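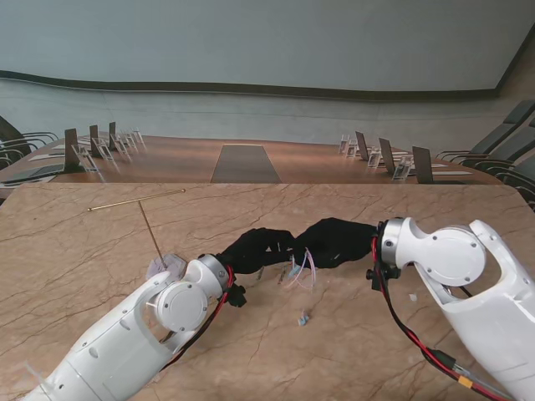
How often should I change the cloth sleeves on a pair of gripper arms?

Every 100 hours of running if they rub on a hard tabletop, and sooner if you can feel a thin patch with your thumb. Swap both sides together so the grip stays even.

Thanks for reading, longer version now. I look after a two-arm bench cell at Carretero, where we do fiddly handling of light bits (wire, rod, film, that sort of thing). The grippers wear black fabric sleeves and I inherited the whole lot in April with one page of notes, most of it about where the spare keys live. The sleeves have started to bunch up near the fingertips, and when both arms come in towards the middle of the table one of them sometimes stops with a force warning. It's always the right arm that complains. I've tugged the sleeve straight and it's fine for a morning, then it creeps forward again.

The other thing is the cable on the right arm. It hangs in a loop with a plug partway along, and I've no idea how much slack is meant to be there. The controller log shows code 1588 now and then, which my notes just call "comms, check lead". Are these two problems or one? And is there a proper way to fit a sleeve, or do you all just pull it on and hope like I do?

Ha-rang Ji

Violeta Escobar

Two problems, I'd say, but they can set each other off, so do the cable first. It's quick.

Power down and wait for the joints to lock before you touch anything. Open the plug, look at the pins, close it again until it clicks. Then move the arm by hand (brake release on, second person holding the elbow please!) through the furthest reach you ever use and the tightest fold you ever use. At full reach the loop should still sag a bit. At the tightest fold it mustn't drag on the table or get under the forearm. If it passes both, leave the length alone and put a soft tie either side of the plug so the plug itself never takes the pull. Don't cinch the ties hard. I did that on our Fandia cell and managed to break a core inside the jacket, and it took me ages to find because the outside looked perfect.

For the sleeve, no, don't pull it on and hope. What works for me:

Take the old one off and wipe the fingers down with a dry cloth. Any dust under there makes the new one slide.

Turn the new sleeve inside out and look for loose threads. Snip them, don't pull them.

Open the gripper halfway. If you fit it closed, the cloth has nowhere to go when the fingers open and it pulls forward. I reckon that's your creeping.

Roll it on from the tips like a sock, then fasten the cuff behind the fingers. Keep it off the metal wrist collar so nothing gets pinched when the wrist turns.

Open and close slowly a few times, smooth it out, fasten the cuff again. It always gives a little the first time.

Then redo your payload and zero the force reading with the sleeve on. Loads of people skip that. The sleeve weighs hardly anything, but a bunched one pushes back on the fingers and the arm takes it for contact. We had one set at 72 on the sensitivity scale and it was tripping on its own cuff. I'd re-zero before you touch that number at all.

Renji Kaneko

just use double sided tape under the cuff. been doing it on ours since forever and never had one slip

Violeta Escobar

Renji, please don't tell people that! The glue goes soft once the motor warms up and then it's all over the fingers. Ask me how I know.

Ravindra Pathak

Agree with most of what Violeta wrote. I'd add one thing about the middle of the table, which is where you say it stops.

If the two grippers are taught to meet fingertip to fingertip, the meeting point was probably taught with bare fingers or with worn sleeves. New cloth is thicker. So you put fresh sleeves on, both sides grow a touch, and now they press on each other at a point that used to be clear. Usually one arm gets there a moment before the other and the second one to arrive throws the warning, hence it always being the same arm. Step the program at low speed (I use 33 per cent on the override for the first go, then slower for the last bit) and watch the gap. If they touch early, back the meeting point off on one arm only. Change both and you'll be chasing it all afternoon.

Also clear the table before you test. Offcuts of wire are a pain with fabric grippers, they snag in the weave and drag along, and you end up blaming the sleeve. I run a lint roller over ours at the end of each shift.

On 1588 I can't help, we've got a Zolis controller and the codes are different. Note down the arm position each time it shows up. If it's always near the same pose it's the lead. If it's all over the place I'd look at the other end, inside the cabinet.

Ha-rang Ji

This is so useful, thank you both (and Renji, sorry, I did have the tape in my hand). I'd been fitting them closed the whole time! Refitted both half open, re-zeroed, and stepped through the meeting point. They were pushing on each other well before the end of the move, so I've backed off the left one. The code has come up once since, arm stretched right out, so the ties are going on tomorrow morning and I'll have a look at those pins while I'm there.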